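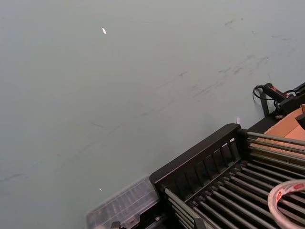

演示台一角，黑色架子、透明盒子、胶带都在

开放日带学生去看机器人打包演示，台面要不要自己提前准备？

下周要带一批学生去 Cotalbridge 的开放日，里面有一场机械臂打包演示，用的是 Skandilar 那套。上面的照片是我提前去踩点时存的。主办方说可以让我们自带一个小任务，让机械臂现场试一下，时间 11 分钟，超时就换下一组。
想问几个事：
台面右半边有不少灰黑色的划痕和蹭痕，会不会影响识别？要不要铺块垫子？
透明分格盒能不能当目标物？听说透明的东西不好认。
学生一共 76 个，站得开吗？我完全没带过这种参观，有点慌。
先谢了，在线等，挺急的

发帖：带队的小陶　Jun 19, 2026

搬砖的螺丝

四月份去过一次，Medina 那个厅，跟你说的应该是同一套流程。赶时间，想到哪写到哪。
划痕不用管。我们那次台面也花，照样跑。垫子千万别自己铺，铺了高度就变了，人家标定好的位置全得重来，11 分钟光调这个就没了。真想弄干净，开场前拿干布擦一下，台面上那种白色小碎屑顺手捡走。碎屑比划痕烦人，我们那次就是一小条纸片，被当成东西去夹，夹了两回。
透明盒子：能不用就不用。反光，盖子又是透明的，里面的格子也透出来，位置容易判偏。非要用的话，盖子上贴一块不透光的纸，贴正中间，别贴边上。换成小纸盒最省事，牛皮纸色的就行，跟灰绿的台面分得开。
架子那一排细杆，往上放东西要小心，小件会卡在杆子中间。我们带的是橡皮，卡住了，学生倒是笑得很开心……胶带卷这种大一点的没事。
线也看一眼。右边那个手持工具后面拖着一根黑线，弯出来一截，放东西的时候离它远点，别压着。能不能挪，问现场的人，自己别动。
76 个人肯定站不下。分批，一批看演示，其他的先去隔壁听讲解，然后换。分批的事要提前跟主办方讲，当天再说他们排不开。我们就是当天才说的，最后有一批只看了个尾巴。

Clollen路人甲

楼上说得差不多了，补两句。
任务别设计太复杂。“拿起来、放到架子上”两步就够，我们搞了个先开盖再拿的，到点了盖子还没打开。
还有，问清楚能不能让学生按启动。我们那场可以，每批选 2 个，其他人就在旁边喊加油，气氛一下子就起来了。急停在哪也让工作人员先指给学生看，别等开始了再讲。
前排蹲下，后排站着，不然后面的啥也看不见。

不吃香菜

没去过 Cotalbridge 这个，不过别的展看过类似的。个人觉得铺垫子没啥问题吧，深色的垫子对比度高一点，识别应该更好？不确定，你还是问下主办方。
另外停车很难，大巴早点到。我那次下车点离门口 300 米，下着雨走过去的，记得让孩子们带伞。

带队的小陶

谢谢各位！！垫子不铺了，盒子换成纸的。刚打过电话，分批可以，但要今天下班前把名单发过去，我先去弄名单。启动按扭的事忘问了，明天再打一个。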